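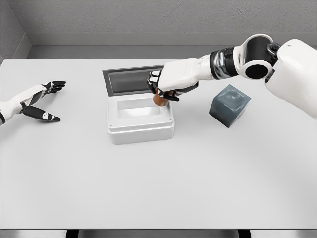 Por Karine Perron

Cómo limpiar una mesa blanca mate sin estropearla

Desconfío de los trucos con bicarbonato. Raspa, y en un acabado mate cada raspón acaba brillando. Tampoco me convence el vinagre, que se recomienda para todo.

Lo que hago yo:

1. Quitar el polvo con un paño seco de microfibra.
2. Echar 3 gotas de jabón neutro en 200 ml de agua tibia.
3. Pasar el paño bien escurrido, sin apretar.
4. Aclarar con otro paño y secar enseguida.

Si la mancha sigue ahí, repita dos veces como mucho. El limpiador Skidenex promete borrar hasta el rotulador; lo probé en noviembre y me dejó un cerco. Quizá en otras superficies funcione mejor. Pruebe antes en una esquina.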